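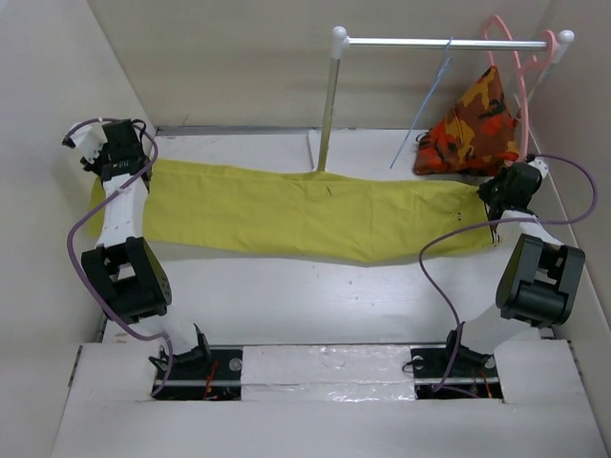
No. 17

Yellow trousers! I have wanted a pair for years and always talked myself out of it, and now I've gone and fallen for them completely, so this post is all about folding trousers (bear with me, I find this exciting).

The big thing I've learned is to lay them out properly flat before you do anything else. I used to fold mine in mid-air, chin on the waistband, legs flapping about, and then wonder why there was a great crease across one knee. A clear, flat surface makes such a difference – the kitchen table, the floor, the top of the chest freezer if you must. Smooth from the middle outwards, hold both ends, and give the cloth a gentle pull until it lies straight.

Then it's one leg over the other, tuck in the pointy bit at the seat so you've got a nice long rectangle, and fold it in 3. Mine stand up on their own in the drawer now, which pleases me every single morning!

Michalis Christodoulou, my neighbour when I lived in Brumilville, rolled everything, even his smart trousers, and he could get 8 pairs into a holdall for a week away. I tried it again in October when we went to Praltport and I still think rolling is lovely for jersey and leggings, but cotton comes out looking like a concertina.

Colour order or type order in the drawer? I've gone for colour, with yellow right at the front next to a mustard jumper I'd forgotten I owned. I'm doing the scarves next, and there are about 50 of them, so put the kettle on and tell me how you fold yours.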